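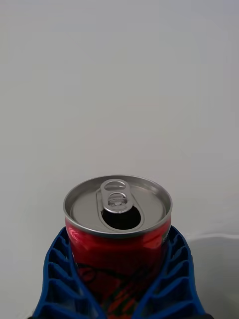
Llevo semanas dando la lata con esto y por fin hay noticia: Halta ha confirmado que su nuevo turbohélice regional, el Nisano, hará el primer vuelo en abril. Me lo contó por teléfono Soledad Cabral, que lleva el programa de ensayos, y se le notaba en la voz que ya tenía ganas de soltarlo.

Os pongo en situación (si ya lo sabéis, saltaos este párrafo). El Nisano es un avión de 14 plazas pensado para pistas cortas, de esas en las que hoy aterrizan aparatos con más años que yo. Monta dos motores Burkov, y ahí estuvo el lío: la caja reductora vibraba más de la cuenta en el banco de pruebas y hubo que rediseñar un soporte. Con la pieza nueva han acumulado 323 horas en tierra y, según Cabral, los números les gustan.

La cartera va por 17 pedidos en firme. El último es de Olivares, la aerolínea que une varios pueblos del sur, y su jefe de flota, Cristóbal Huenchumán, me dijo que quieren recibir el primero "antes de que se nos jubile el que tenemos". ¡Me encanta este hombre!

Yo tengo mis dudas con el peso. La versión de serie sale en 3.940 kilos en vacío, bastante más de lo que se prometía al principio, y eso en una pista corta y con calor se nota. Se lo pregunté a Girish Katiyar, el ingeniero jefe, y me contestó que hay margen para adelgazarla - aunque no quiso darme una cifra.

El vuelo durará menos de una hora, con Yamila Carrasco a los mandos. He pedido acreditación y sigo esperando respuesta.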